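Bravholm Rooms Project: where we are in September

Hi all, quick update on the bedrooms, and a longer one than last time because this was the month we got to the beds. 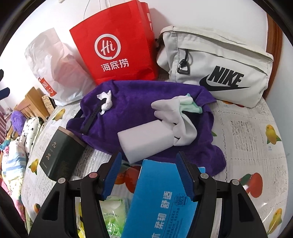
Kinyua wrote back after the last report to ask whether the grant is paying for tidying or for storage, and would we please say which. Fair enough! It's mostly tidying, with a bit of storage at the end. Of the 193 hours you funded, only 11 were set aside for putting up shelves, and we haven't touched those yet.

So, beds. We've settled on doing each one as its own job, because a bed in a small room ends up as the table, the closet and the front hall all at once. On this one there was a purple towel in a heap with a watch strap, a glove and a melamine sponge on it, a dark green hardcover next to it, and then the bags: a red paper one from 海底捞, a translucent plastic one stuffed pretty full, and a light gray Nike bag up against the wall. That's a very normal bed for us (mine is worse).

The way we work now is to start with the bags. Each one gets emptied, sorted and folded, or it gets a hook. Paper shopping bags are the hard part, people love a good sturdy one with string handles and I'm not going to argue. We agreed on a limit of 5 per room and so far everyone has gone along with it. Cloth things go in one basket for washing, cleaning things go back to the kitchen or bathroom, books go on the windowsill until the shelves are up. Plush toys stay on the bed. I asked, and that was a firm yes from every room!

Money is fine. The baskets from Daris came in under what I'd put down, and I'd like to move the difference over to hooks if you're OK with that. The under-bed drawers from Sikine are the one thing running behind. We have two, we need more, and their last email only said "soon," so I'm calling them again in the morning.

Next up is the other side of the hallway, then the shelves. I still need your answer on the hooks before I order, and also whether you want receipts scanned or mailed.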